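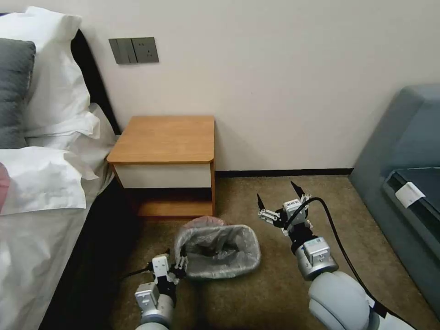

Progress report to the Ulletti Fund: overnight stays and rides for out-of-town patients
Posted in February by the Dunstan House office

We use cookies to remember your reading preferences. Accept | Manage settings

Dear friends at the Fund,

It is hard to believe we are already halfway through the grant. When we wrote our application we were mostly worried about whether people would hear of us at all, and now we spend our mornings worrying about where to put everybody, so please take what follows in that spirit. There is a lot of good news and a fair amount of head-scratching.

As you will remember, the grant pays for two things: nights at Dunstan House for people coming to the Dindero clinic for treatment that runs over more than one day, and rides between the two for anyone without a car. Since the grant began we have hosted 153 overnight stays. Most were for two nights, usually the patient and one relative, and the largest group by far came for dialysis training, where the clinic likes people to practice with a nurse close by before they go home and do it alone.

The clinic's social workers make nearly all the referrals. We had hoped more would come straight from the small-town doctors' offices, and we did send every one of them a letter and a stack of cards, but the cards seem to have gone into a drawer. We are going to try visiting in person this spring, with a plate of something baked, and see if that does better. 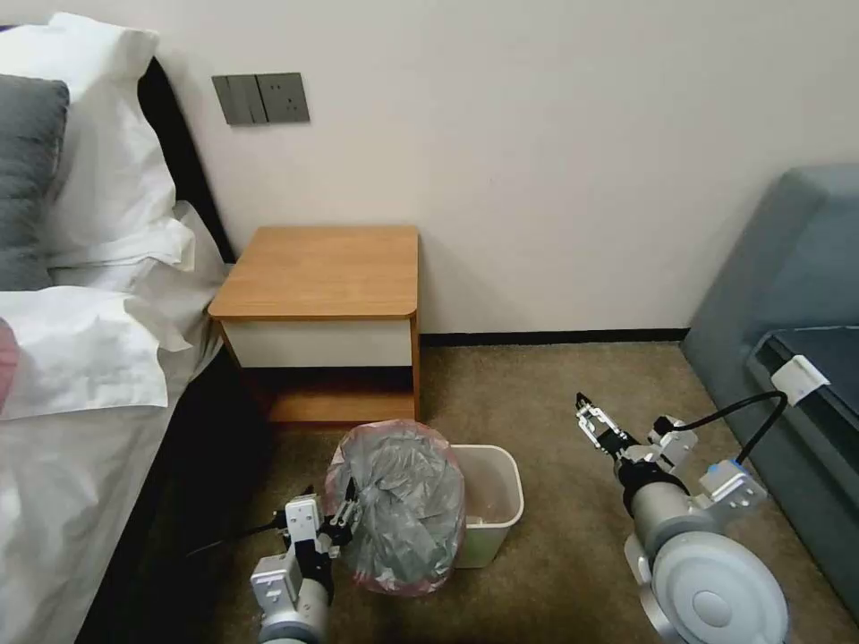 The worst part was always the drive home in the dark, one guest wrote in our comment book, and being able to sleep first and leave after breakfast meant my husband didn't have to miss work to fetch me. We have had a good many notes along those lines. It made us look again at our checkout time, which used to be ten in the morning and is now noon — a small change that cost us one rearranged cleaning shift and has been more popular than anything else we have done.

Now to the rides, where things have been bumpier. We have 16 drivers on the list, paid by the trip, and on paper that is plenty. In practice they all like the same hours, and the early run for a seven o'clock appointment has been a struggle to fill. We raised the rate for that run in the fall and it helped, though we still had mornings when someone from the office went out in her own car with her coffee between her knees. Our limit is 30 miles from the clinic, and we have turned down requests from beyond it, always with regret. We would love to talk with you about whether that line is in the right place.

Booking has moved over to Jalum, the scheduling program we described in the application. Getting it going took longer than we planned. The clinic sends us appointment changes by fax (yes, still), so somebody has to type them in, and for the first few weeks we kept the old paper calendar beside the phone because we didn't quite trust ourselves. The paper calendar is now retired, and the reminder calls go out the evening before without anyone having to remember them. 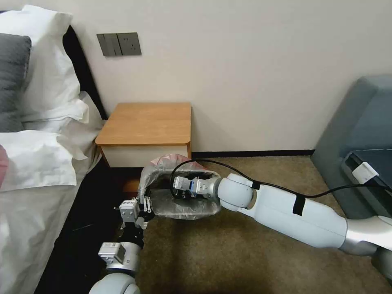 Could the reminder call come earlier in the day, a daughter asked us over the phone, because Mom is in bed by seven and then she lies there fretting about it? We have moved the calls to four in the afternoon for anyone who prefers that, and it turned out that nearly everyone did once we asked.

On the money side, we are a little under budget on rooms and a little over on rides. The ride overspend comes to $260, nearly all of it from the higher early-morning rate, and we would like your permission to cover it from the rooms line. The full spreadsheet is attached to the copy of this report that went to your office. Heating was kinder to us than we feared, and the new water heater — which we fretted over for most of a page in our last letter — has behaved beautifully.
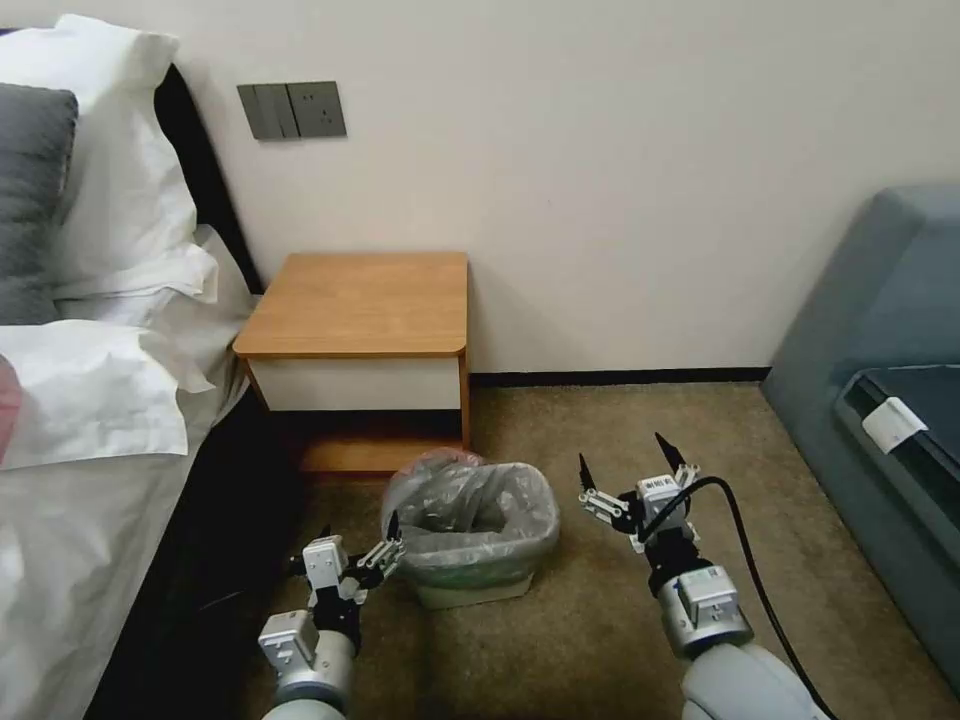
We did not use the line for printed materials, apart from those cards in the drawer, and would be glad to hold it over for a large-print welcome sheet. Guests keep asking the same handful of questions about parking, the side door and where to find supper after eight, and it would be nice to have the answers in type that a tired person can read.

For the second half of the grant we plan to make those visits to the doctors' offices, find two or three more drivers who are truly happy to be up before dawn, and sit down with the clinic about replacing the fax. We would also be so pleased if any of you could come and see us. Let us know a week ahead if you can, and we will save you a parking spot by the side door.

With warm thanks,
The Dunstan House office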